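Fustport to replace water pressure zone valves before winter

2023-08-21

The Fustport water utility will replace the pressure-reducing valves that feed the lower part of town and move 226 service connections from the Harbor zone to the Middle zone. Work starts after the irrigation season and is scheduled to finish before the first hard frost. The contract was awarded to Grultcombe, which carried out the reservoir relining at Flurnisholm.

The change follows a pressure survey completed in July. Loggers were fitted to hydrants at the high and low points of each zone and left in place through a full billing period. In the Harbor zone, static pressure at night was well above the utility's own design limit, and daytime pressure on the upper streets of the same zone dropped below the minimum during the morning peak. Both problems come from the same cause. The zone spans too great a difference in elevation for a single valve setting to serve it.

"We had been turning one valve up in summer and down in winter and calling that pressure management," said Kumudini Dewan, network engineer at the utility. "The loggers show what the customers on Cannery Hill have been telling us on the phone."
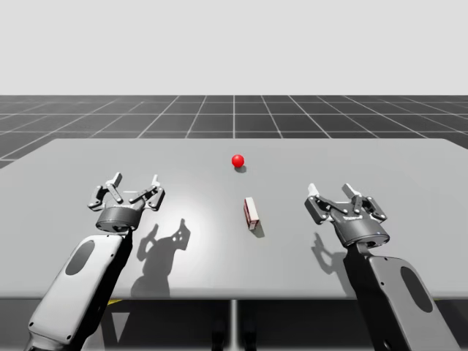
## What will be replaced

Each of the 3 valve chambers on the zone boundary now holds one pilot-operated valve with no bypass. When a valve is serviced, the crew has to feed the zone through a hydrant jumper, and pressure downstream is set by hand. The new arrangement has a main valve and a smaller parallel valve in each chamber. The smaller valve carries the night flow. The main valve opens when demand rises past the capacity of the small one.

Oversized valves hunt at low flow. The existing ones were sized for a fish processing plant that closed, and at night they open and shut repeatedly within a narrow range. The resulting pressure waves travel down the old cast iron main along the quay, where most of last winter's breaks occurred. Gizella Lengyel, who maintains the break records, said the repair sheets list circumferential cracks in almost every case on that main. Such cracks are usually put down to ground movement or cold, but the records show them clustered on the section nearest the chambers.

The new valves will have strainers upstream, isolation valves on both sides, and gauges that can be read from the surface. Two of the chambers will also get new frames and covers. The third was rebuilt during street work and needs only a ladder and a sump.

Set points will be fixed during commissioning. The design report gives a target for the lowest property in each zone and a floor for the highest, with an allowance for head loss during a fire draw. Fire flow was modeled with one valve out of service in each chamber, and the report states that the required flow of 200 liters per minute per sprinkler riser is met at every tested building except the former net store. That building has its own tank.

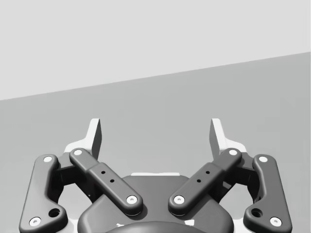

Moving the Cannery Hill connections requires a closed valve at the foot of the hill and a short new link at the top. The link is ductile iron, laid in the sidewalk to avoid the gas main. Trial holes were dug in July and found the gas main deeper than the drawings show, so the crossing will be made above it with a concrete slab between the two pipes. The gas company has approved the detail.

Customers on the hill will see higher pressure than they have now. The utility advises owners of houses with older water heaters to check the relief valve before the changeover. Households below the boundary will see lower pressure, particularly at night, and some upper-floor showers may run more slowly. Ákos Illés, who handles customer contacts, said letters will go to all affected addresses with the expected pressure before and after, stated as a range. Buildings of four floors or more will be visited.

## Interruptions

Most of the work can be done with the zone in supply. Each chamber will need one shutdown, carried out overnight, during which the zone is fed from the other two. The link on Cannery Hill needs a daytime shutdown of the upper streets. Notices will be posted on doors in advance, and a tank truck will stand at the school gate for the length of the interruption.

Discolored water is possible after each valve change, when flow reverses in parts of the network. The quay main will be flushed in both directions before the work begins. Residents who see brown water are asked to run the cold kitchen tap until it clears and to hold off on laundry.

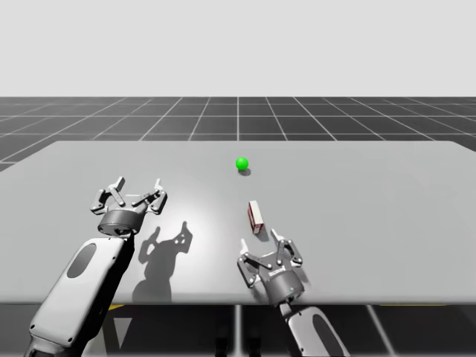 The utility expects the lower night pressure to reduce leakage as well as breaks. Its estimate is based on minimum night flow into the Harbor zone, measured between the last evening use and the first morning use, less an allowance for legitimate night consumption at the ice plant. Ratih Mangundap, who prepared the estimate, said it assumes that leakage varies with pressure at an exponent slightly above one, a common value for mixed pipe materials. The saving will be checked against inlet meter readings over a full year. No credit for it has been taken in the rate calculation.

A similar scheme at Alemneh was delayed when the new valves arrived with flanges drilled to the wrong standard. Gergely Vincze, the contract supervisor at Grultcombe, said the Fustport order was checked against the flanges in the chambers, which were uncovered and measured during the survey. Delivery is confirmed for all items except the surface gauges.

The old valves will be stripped for parts, and the bodies will be sold for scrap. The pressure survey data, including the logger locations and the unedited readings, can be requested from the utility office. A printed copy of the design report may be read at the counter during opening hours. The fee for a paper copy of the zone map is unchanged.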